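Estimating Payload for a Staged Launch Vehicle by Hand
Dec 4, 2025
By the Tangen Notes editor

Before opening a trajectory tool, work the numbers on paper. The method below gives a first payload figure for a two-stage vehicle, good enough to reject a bad design. The worked case is the upper stage of Desine, a small kerosene launcher.

Step 1. Collect the stage data. You need propellant mass, dry mass and vacuum specific impulse. For the Desine upper stage, use 3000 kg of propellant, 187 kg of dry mass and a specific impulse of 320 s. Dry mass must include the interstage hardware that stays attached, residual propellant and pressurant. Leaving out residuals is the most common error at this step.

Step 2. Convert specific impulse to exhaust velocity. Multiply by 9.80665 m/s2. The result is 3138 m/s. Use the same constant at any altitude; it is a unit conversion and has nothing to do with local gravity.

Step 3. Pick a trial payload and find the mass ratio. With a 20 kg payload, the stage starts at 3207 kg and burns out at 207 kg. The ratio is 15.49.

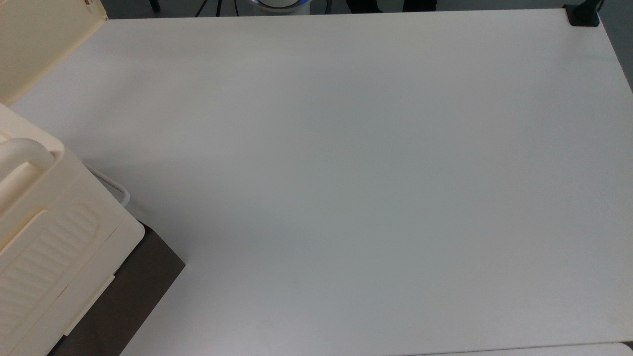
Step 4. Take the natural log of the ratio and multiply by exhaust velocity. The log of 15.49 is 2.740, giving 8599 m/s. Write this beside the trial payload, then repeat with larger payloads until the stage delivers only what the mission needs from it. Three or four trials are usually enough to draw a curve.

Step 5. Set the required figure. Add orbital velocity and losses, then subtract the first stage contribution and the eastward motion of the launch site. Gravity and drag losses belong in this sum once -- check that your source has not already included them.

Step 6. Check thrust. The rocket equation does not know how long the burn takes. If thrust-to-weight at ignition is well under 1, a steep staging angle may be needed, and gravity losses go up. Return to Step 5 with a higher loss figure and run the trials again.

Keep the trial table with the stage data. When dry mass grows -- and it will -- only Steps 3 and 4 need to be redone.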